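# Chapter 6: Bottles, Jars and the Bathroom Shelf

A shelf is easy to fill and slow to sort. Most homes have at least one where bottles are put down in whatever gap is nearest, and after a few months the things used every morning are standing behind things last used in February.

This chapter deals with that shelf. It covers taking hold of bottles, clearing them, grouping them and putting them back in an order that will last. You will need the tray from Chapter 4 and a damp cloth.

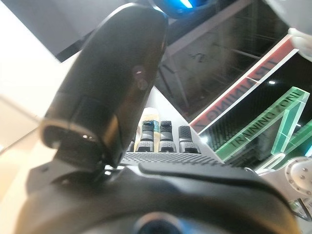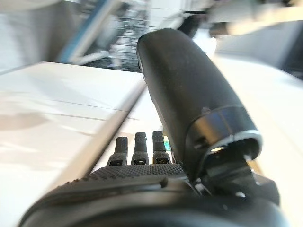

Muthoni Nyanda disagrees with the order of work in this chapter. She would wipe the shelf first, with everything still on it, lifting each bottle in turn, and she says that a full clearing "only moves the muddle to the floor". Her method is quicker on a short shelf and she has used it for years. We have kept to a full clearing for beginners, and her method comes back in section 6.5, where you can try both and compare the time taken.

## What you will learn

By the end of the chapter you should be able to:

- choose a grip to suit the shape and weight of a bottle
- clear a shelf without knocking over what is left on it
- sort bottles by how often they are used
- set out a shelf so that each bottle can be lifted without moving another
- deal with leaks, rings and sticky bases

## Words used in this chapter

**Shoulder.** The part of a bottle where the body narrows towards the neck. Many bottles have a clear shoulder. Some have none and run straight up to the cap.

**Reach.** The space a hand needs in order to get to a bottle, close round it and come away again. It is always wider than the bottle itself.

**Front row.** The bottles nearest the person standing at the shelf.

**Standing room.** The area of shelf a bottle's base covers, plus a small margin on each side.

**Decant.** To pour from one container into another. We do little of this here. Chapter 9 covers it properly, with labels.

## 6.1 Taking hold of a bottle

People rarely think about how they pick up a bottle until one slips. The hand does three jobs in quick order. It opens wide enough to pass round the body, it closes until the bottle is held, and it lifts. Trouble usually comes in the first of these. If the hand is not open wide enough when it arrives, the fingertips push the bottle before they can hold it, and a tall bottle with a small base will go over.

Open the hand before you reach the shelf. Bring it in level, with the thumb on one side and the fingers on the other, and close it on the body of the bottle a little below the shoulder. Holding too high makes the bottle swing. Holding too low means the knuckles drag along the shelf and catch the bottle next door.

The amount of squeeze matters too. A soft plastic bottle that is nearly full will give under the fingers, and if the cap is loose the contents come up through it. Check the cap first. Glass needs a steady hold and dry hands. A bottle you can see through has the advantage of showing how full it is, so you can judge the weight before lifting.

For a bottle holding 400 ml or more, put the other hand under the base as soon as it is clear of the shelf.

### Try it

Stand a bottle with its cap on in the middle of a table. Pick it up and put it down in the same spot using a full grip, then with the thumb and two fingers, then with the thumb and one finger. Repeat with the bottle half full of water. Write down which grip felt steady in each case and where on the bottle your thumb was resting.

## 6.2 How much room a hand needs

Measure your own hand before you measure the shelf. Hold a bottle as you would to lift it, and ask someone to measure from the outside of your thumb to the outside of your fingers. The bottle in our trial was 6 cm across, and the hand holding it took up 11 cm. On a shelf packed side to side there is nowhere for that extra width to go, so the hand comes in from above and pulls by the cap.

There are two ways round this. The first is to leave gaps, which uses up shelf. The second is to stagger the rows, so that the bottles at the back stand opposite the spaces at the front. Staggering works well on shelves 25 cm deep or more. On anything narrower, keep to a single row.

Walls count as neighbours. A bottle pushed right into the corner has a wall on one side and usually another bottle on the other, and it can only be taken from the front. Corners are best kept for low, wide jars with a lid you can grasp.

## 6.3 A shelf in use: the Athumani household

Faith Urio and Capucine Besson share a flat with two others, and all four use one bathroom shelf. When they agreed to let us follow them through this chapter there were 32 containers on it. Nine were empty. Five were the same brand of conditioner, Nodstead, opened by different people at different times.

They cleared the shelf on to two trays and sorted by use: daily, weekly, seldom. The seldom tray was the fullest. Most of it went into a box under the basin, with the sun cream on top.

Capucine wanted the daily bottles grouped by person. Faith wanted them grouped by kind, with all the shampoo together. They tried it Faith's way for a fortnight, then moved to Capucine's after a disagreement over a face wash. You will see both layouts drawn out in section 6.4, and you will be asked which one you would use in a home of your own size.

## Before you go on

Choose a shelf you are allowed to rearrange. Measure its width and depth and write both down. Leave everything on it where it is for now, and make a rough plan from above, with a circle for each bottle and a cross through any you would have to move something else to reach. Bring the plan with you to section 6.4.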